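Home | Units | Handouts | Readings | Contact

Handout 4: Fruit, Plate, Table
Household Objects and Their Arrangement (introductory unit)

Bring this to the session. If you have lost it, there is a pile by the door, beside the pile of Handout 3 that no one has collected.
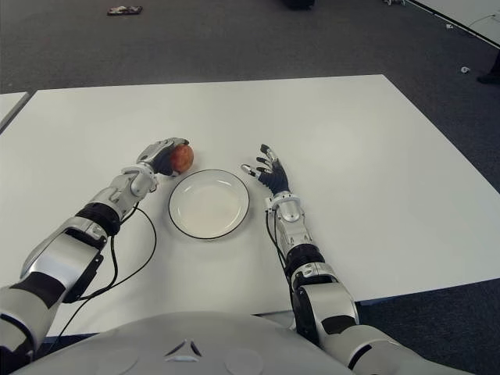
Last session we finished with cutlery and I promised you something easier. Fruit on a plate is easier in the sense that there are fewer pieces. It is harder in the sense that everyone believes they already know how to do it, and the marks for this exercise have historically been the lowest in the unit.

1. The plate

Start with the plate, on its own, on a clear table. A plain white plate on a white table is a test of nerve. Without a rim of some other colour it disappears, and you have served an apple on the furniture. A thin dark line around the edge fixes this for very little money. The Trumoven seconds bin sells them, and a small wobble in the rim won't cost you marks.

Put the plate where a person could reach it. I mention this on account of last year's submissions.

2. The apple

One apple. Students always ask whether they can have three. You can have three in Handout 6.

Look for mottled skin, red going to yellow-orange. A uniformly red apple looks like a drawing of an apple, and tends to taste like the drawing. Small ones suit a shallow plate; a large cooking apple makes the same plate look like a saucer, and then you'll want a bigger plate, and we are back in section 1.

Do not polish it on your jumper. The Lanis reader (p. 621, the only page of it I will ever set) gives a whole paragraph to polishing, all of it against.

3. Placement

Lower the apple. Dropping it from a modest height is also a method, and you will hear it being practised at the back of the room.

Dead centre is formal and slightly accusing. Off to one side looks as if somebody means to come back with a knife. Either is acceptable, provided you can say which you meant. "It rolled" is not a position, although I have marked it as one when tired.

If it does roll, turn it onto its base and try again. Apples have a flattish end. Pears are covered in Handout 5, with my sympathy.

4. The table

Leave the rest of it alone. No napkin, no sprig of anything. The Dương readings call this "rest area" and take a chapter over it; the short version is that a bare table makes one apple look deliberate, and a cluttered one makes it look forgotten.

Exercise

Set one plate and one apple three ways. Sketch each from above, in pencil. Write no more than 50 words on the arrangement you liked least. Hand it in with the Tridodari cover sheet, filled out on both sides, including the side that asks for nothing.

Marks: sketches 6, words 3, cover sheet 1. Eating the apple before the sketches are done is an automatic resubmission.

Comments (4)

plumline
Is a nectarine all right? The shop was out of apples.

backrow_b
For anyone doing this at home, put the cat in another room first. Mine took the "it rolled" option for me.

teatowel
I lost a mark on the cover sheet. I filled out both sides. What does the second side want??

quincefan
Still waiting on Handout 5. I've had a pear on the bench since August and it's become a different sort of exercise.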